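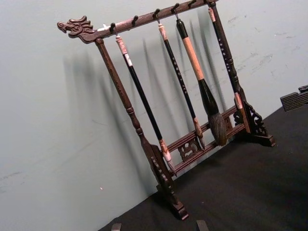 Ghazal Shojaei, Features Writer

Filed under: Arts & Learning

Parisa Zamani did not pick up a calligraphy brush until she was past forty. She now teaches the Thursday evening class in Winlow, with 11 students and a waiting list.

"I was bad at it for four years," she says. "My teacher, Keyvan Sharifi, used to put my sheet on the floor and stand on a chair to look at it. Then he'd get down and hand me more paper."

Beginners spend the first month on a single horizontal stroke. Zamani says most people rush the end of it, where the brush has to stop and turn back. She asks them to bring newspaper and leave the good paper at home.

She is less strict about tools. A mid-priced brush will last years if it is rinsed in cool water and hung with the hair pointing down - left standing in a jar, it loses its point. A rack helps, though she kept hers on a nail for a long time.

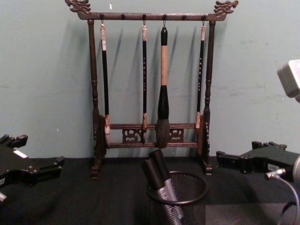

Keeping the practice sheets

Zamani dates every sheet. Last November she went through the pile and kept 147 of them.

"The rest went to wrap dishes when we moved from Kindesberg," she says. "I don't miss them. My husband asked if I was sure, and I was."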